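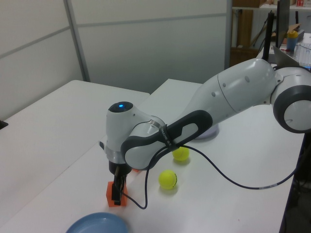
Mokier worktop, white.

Home Products Worktops Frames Spare parts Support Contact

Balico Mokier Worktop

The Mokier is a flat worktop for benches, packing stations, and light assembly tables. It is supplied as a top only. Frames, legs, and casters are ordered separately. The standard length is 2,000 mm, and shorter lengths are cut to order before the edges are sealed.

Construction

The top has a layered wood core with a hard surface sheet on both faces. The lower sheet is the same thickness as the upper one, which keeps the panel flat when room humidity changes. The lower sheet is not color matched and may show light sanding marks. These are normal and are not accepted as grounds for return.

Edges are closed with Stesus edge band, applied hot and trimmed flush. Corners are square by default. Rounded corners are available on the front edge only.

Surface

The finish is matte white. It wipes clean with water and a mild soap. Alcohol cleaners can be used if they are not left to stand. Do not use abrasive pads, chlorine bleach, or acetone. Acetone will dull the finish and soften the glue line at the edge band.

The surface is not rated for soldering without a mat. Short contact with warm parts up to 100 °C will not mark it. Longer contact may leave a yellow ring that cannot be polished out.

Load

Maximum evenly spread load is 100 kg on a Magnusson fixed frame. On a frame with casters, use half that value. The ratings apply to a top supported along both long sides and at the center rail. A top carried on corner legs alone has no load rating and should not be used for anything heavier than paperwork.

For clamp-on items such as vises, lamp arms, and monitor posts, place a backing plate under the top. The plate should be at least as wide as the clamp foot. Keep all clamps 50 mm or more from a corner.

Mounting

The underside is factory drilled with 14 pilot holes matched to the Magnusson frame. Frames from other makers can be used, but the holes will have to be laid out by the buyer. Mark the screw length on the drill bit with tape before starting.

Place the top face down on a clean blanket. Set the frame in position and start all screws by hand. Tighten from the center out, then turn the table over with two people. Check the level along the length and across the width. Adjust the feet, not the screws, to remove any rock.

Cable holes may be cut with a hole saw. Cut from the finished side with masking tape over the line. Seal the bare core with varnish or silicone the same day. Swelling around unsealed holes is not covered by the warranty.

What is in the carton

Worktop panel, frame screws, a strip of spare edge band, and a printed sheet. The spare band is cut from the same roll as the panel edge. It should be stored flat.

Ordering notes

State the length, the corner type, and whether a Magnusson frame is already on hand. The older Magnusson frame with the welded center rail uses a different hole layout. Look for a round weld at each end of the rail. If it is there, add "early rail" to the order line and the top will be drilled to suit.

Tops are shipped on edge in a braced carton. Check the corners before signing for delivery. Damage reported after the carton has been thrown away is hard to settle with the carrier.

Cut lengths are not returnable. Standard lengths can be sent back unused in the original packing, less freight.

Change to this page

8/12/20: Load rating for frames with casters added. Cleaner list corrected. Ammonia glass cleaner has been taken off the approved list until further tests are done.

Related items

Magnusson fixed frame
Magnusson frame with casters
Stesus edge band, white, by the roll
Backing plate for clamps

This site uses cookies to remember your cart and language. By continuing to browse you accept their use. Accept Settings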